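Home | News | Export control | Contacts

Print | E-mail | 4 shares

Questions and answers on sanctions checks for small exporters

Does my company need to check its buyers if we send only small parcels?

Yes. The value of the parcel does not free you from the check. Even an order of 99 dollars must be compared with the current list before it leaves your warehouse.

What is the list and how long is it?

It is the public list of persons and firms with whom trade is restricted. In the February edition it has 1029 entries. Please use always the newest edition and delete the old copies.

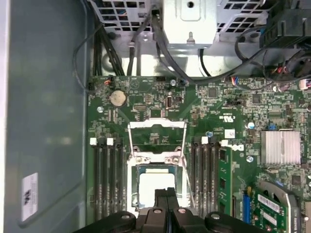
Setsuko Shimada asked us whether a buyer who passed the check last year must be checked again. We answered her that he must, with every new contract, and also when the owner of the firm changes.

My buyer is not on the list, but his parent company is. Can I ship?

You should stop the shipment and write to us. If the listed company holds half of the shares or more, the buyer is treated in the same manner as the listed company.

Which goods need a license?

Look for your goods in the annex by their customs code. Electronic parts are in the second section. A seller's own description is not enough. 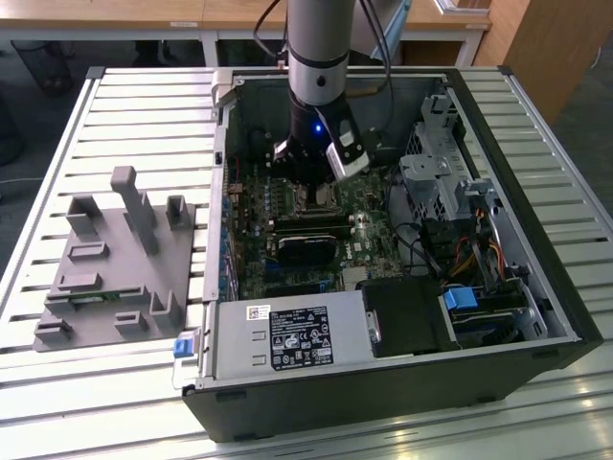
When the code is not clear to you, request a written opinion before you sign the contract. The fee is 2000 for one product group, and the opinion stays valid until the annex is changed.

How long do I keep the papers?

Four years from the day of the last delivery. Copies in electronic form are accepted.

Who answers my letter?

Saron Ambaye reads all questions from exporters. Please write the contract number in the subject line.

Updated 2024-04-03

Print | E-mail | Comments (0)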